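Small bedrooms, standard parts: how Restell fits out a let room

Restell furnishes rooms for landlords who let by the month. The company works mostly in Conidbridge, with a smaller number of properties in Fetlow, and it has fitted out some 400 bedrooms. Most of them are under 120 square feet. We spoke to the firm's fit-out lead, who asked to be identified by job title only, about tables, cloths and the order in which a small room gets planned.

The first measurement taken is the window. "People start with the bed, and I understand why, it's the biggest thing," the fit-out lead said. "I start with the window wall. I want the sill height, the width of the opening and which way the sash moves. Once those are on paper the bed has one or two places it can go. Usually one."

In rooms where the window sits in the middle of the far wall, Restell's usual layout puts the table on the near side of the bed. The arrangement has a cost. The walkway gets narrow, and the company will not go below 32 inches on the side used to reach the door. "Below that you turn sideways to carry a suitcase. Tenants complain in the first week and they're right."

The table is the piece that takes the most argument with owners. Many would prefer a desk with drawers. Restell resists this in the smallest rooms on the grounds that a drawer needs clear floor in front of it when open. A plain table with a cloth over it does the work of a desk, a place to eat and a folding surface for laundry.

Cloths are bought in bulk from Zuccaro, a textile wholesaler. Asked why a let room needs a tablecloth at all, the fit-out lead gave two answers. "Wear is one. A tabletop in a let room gets a ring on it in the first month, and refinishing costs more than the table did. The other is noise. Put a plate down on a bare top at eleven at night and the person next door hears it."

The pale grounds with printed flowers are the ones most owners choose from the sample book. The fit-out lead is neutral on the subject. "I don't pick patterns. I'll say that a print down one side is harder to lay than an all-over print, because you can see when it's crooked. A plain cloth can be an inch out and it looks fine. With a band of flowers you line the band up with the table edge first and let the rest fall where it falls."

New cloths arrive folded, and the creases stay in for a while. Restell does not iron them on site. The fitters lay them, pull the corners and leave them. "A crease drops out by itself in a week or two, most of it. We tried steaming. It added a quarter of an hour per room and the owners couldn't tell the difference at handover."

Overhang is specified at six to eight inches on the long side. Longer drops get caught on knees and chair arms, and shorter ones slide. Tables with a raised edge or any kind of upstand are treated separately, as the cloth has to go over the raised part and tends to bunch at the corners. The fit-out lead described three methods that had been tried: clips, hook-and-loop tape and cutting the cloth to shape. Clips mark the surface. Tape holds but comes off in the wash. Cutting works well until the table is swapped for another size.

"So now we leave the extra at the back corner," the fit-out lead said. "You get a lump of cloth there. It's at the back, it's out of the way of your elbows, and you can lift the whole thing off for washing without a tool."

The floor is the one part of the room Restell seldom changes. Many of the older Conidbridge houses have wood boards in a red or brown stain, and the company works around them. Felt pads go under the legs of every table and bed. The pads are checked at each change of tenant, which is also when the cloth is replaced or sent out. The company logged 4,000 cloth washes last year across both towns and keeps a spare for each room.

A recurring question is how much to put in the room beyond the bed and table. Restell's list is short - a chair, a lamp, hooks on the back of the door, one shelf if the wall will take it. Owners often add more. "They add a second nightstand, then a laundry hamper, then a rug. Each one is reasonable. You go back in March and there's no floor."

Curtains are left to the owner in most contracts. The fit-out lead's only fixed rule is that the fabric should clear the bedding by a hand's width when the bed stands close to the window, so that damp from the glass does not reach the covers in winter. Radiators under the window make the rule harder to keep, and in Fetlow, where most of the rooms have them, the bed is moved out from the wall by another few inches.

Asked what the company would do differently with the earliest rooms, the fit-out lead named the tables again. The first batch had round tops. "Round looks good in an empty room. Against a bed you lose two corners' worth of surface and you get a gap you can't clean. We took them all out over one summer." The replacements were rectangular, and the size has stayed the same since.

Work on the next group of Fetlow rooms is due to begin in the spring. The cloths have been ordered.

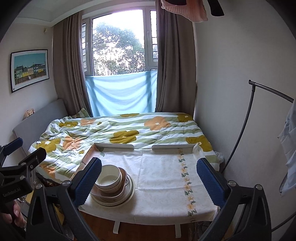
Bedroom with the table in front of the bed and the window on the far side. The cloth still shows its fold creases.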